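From: Gwawr Bevan
To: Tisness Residents list
Date: 21 Aug 2018
Subject: Re: Glass and mixed recycling at the Rirkton depot

On the July collection, a resident of Levon Street wrote:

> The notice says glass must now be kept apart from cans and
> paper. Does this apply to the shared containers behind our
> building, or only to the curbside boxes? We were not told.

Thank you for your message. The new rule applies to all households in Tisness, including those with shared containers. Notices were mailed to 953 addresses in July, and we regret that Levon Street was left off the list. A further 749 copies will be delivered by hand this week.

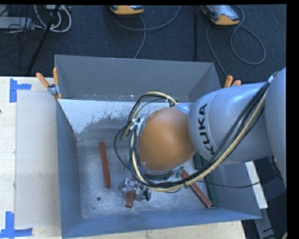
Glass should be rinsed and placed in the green box, with lids removed. Cans and paper may stay together for the present. Residents who store recycling indoors between collections may use any container they have – an open-topped metal bin like the gray one on the table is suitable, as long as it can be carried safely to the curb. Please do not use plastic bags, as the Rirkton depot will not accept them.

Collections on Ibarra Road will move to the early round, and boxes should be out by 7 a.m. Requests for a second box may be sent to this list or left at the Tisness office.

Gwawr Bevan
Household Collections, Tisness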